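Manual de puesta en servicio del carro de reparto Lerkance
Sección 6. Preparar la ruta de calle y el trabajo del equipo

Esta sección es para las personas que antes hacían el reparto a pie y ahora acompañan o supervisan el carro. Se debe leer completa antes de la primera salida. La redactó Karthik Bepari, del equipo de puesta en servicio de Sketent, con las observaciones de los repartidores del depósito Vemlow.

6.1 Qué cambia en su turno

El carro lleva las cajas y sigue la ruta guardada. Usted ya no empuja el peso, pero sigue siendo responsable de la entrega y del trato con el cliente. En Vemlow, los primeros turnos con el carro fueron más lentos que los turnos a pie. Recomendamos no reducir el número de personas durante el primer mes.

6.2 Recorrido de reconocimiento

1. Camine la ruta completa sin el carro, con la hoja de ruta en la mano.
2. Anote los bordillos, las aceras elevadas y los cambios de pavimento.
3. Anote los portones que dan directo a la calle. Pregunte a los vecinos a qué hora salen los coches.
4. Marque las motocicletas que suelen estar estacionadas en la acera. El carro las detecta, pero el lugar donde están cambia de un día a otro.
5. Elija un punto de espera donde el carro no tape ninguna puerta.
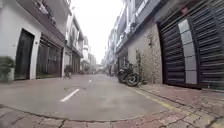 6. Repita el recorrido con el carro en modo manual, a velocidad de paso. Mantenga el mando en la mano todo el tiempo.
7. Guarde la ruta con un nombre que entiendan también los compañeros del otro turno.

Nota: en calles estrechas la señal de posición puede ser débil. Si la pantalla muestra el aviso 207, detenga el carro y espere a que el aviso desaparezca. No lo mueva en automático con este aviso.

Precaución: las marcas pintadas en la calzada no sirven como límite para el carro. El límite es solamente el que usted dibuja en la hoja de ruta.

6.3 Primera salida en automático

1. Haga la primera salida a las 11 de la mañana o más tarde, cuando ya pasó la hora de entrada al trabajo.
2. Salgan dos personas: una camina junto al carro y la otra entrega.
3. Si un vecino pide que el carro se retire, retírelo primero y explique después.
4. Al regresar, escriba cada parada no prevista en el cuaderno de turno.

Precaución: no cargue el carro con más de 163 kg. Con exceso de peso la distancia de frenado aumenta.

6.4 Dudas y quejas del personal

Los cambios de horario por causa del carro se hablan con el encargado antes de aplicarlos. Para problemas del mando o de la batería, llame al taller Levchenko y tenga preparado el número de serie, que está en la placa trasera.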